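Nultholm Home Charging Diary — README

By Benedito Honorato
October 5, 2021 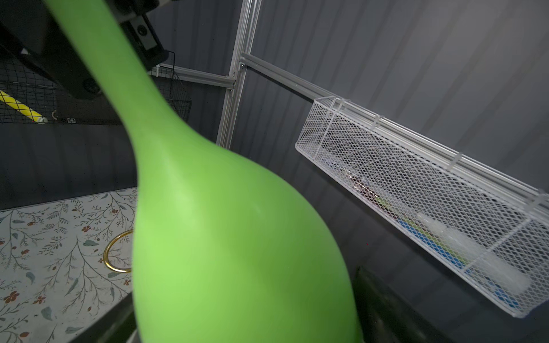 Welcome, and thank you for taking an interest in our little collection of charging records. It began with a simple wish to know how people who drive electric cars in and around Nultholm fit charging into an ordinary week, and it has grown into something I am rather fond of. Each row in the main file is one charging session, written down by the driver: when the car was plugged in, when it was unplugged, and the battery level at both ends. In the charts I have coloured the overnight sessions a bright lime green, much like the bottle-shaped thing at the top of this page, and left the daytime ones a plain grey so that the two are easy to tell apart.

**What you will find**

The records come from 26 households, who kept their diaries for 8 weeks. There are three files:

- `sessions.csv` — one line per charging session
- `homes.csv` — the type of parking (drive, garage or street) and the type of socket
- `notes.txt` — remarks from the drivers, tidied a little for spelling

Battery levels are percentages, read from the dashboard. Times are local and use the 24-hour clock. An empty cell means the driver left it blank, and I have not tried to guess what belonged there.

**Things to be careful with**

Most of our drivers have their own drive or garage, and only 4 of the homes rely on street parking, so please don't lean on these figures if you are writing about flats or terraces. Drivers in Zarholm joined later than everyone else and their diaries are shorter. A few people also rounded their battery levels to the nearest ten — you will spot them quickly if you draw a histogram.

Sessions shorter than 20 minutes were kept in. Santeri Lindqvist and I went back and forth over this for quite a while, and he won me round. They are marked `short` in the last column if you would like to leave them out.

**Using the files**

You are welcome to use everything for study, teaching or plain curiosity. Please mention the Nultholm diary if you publish anything, and do send me a copy, as I love to see what people make of it! Street names have been removed, and I would ask you kindly not to try to work out who lives where.

Last updated: October

We use cookies to remember your settings. By carrying on, you agree to this.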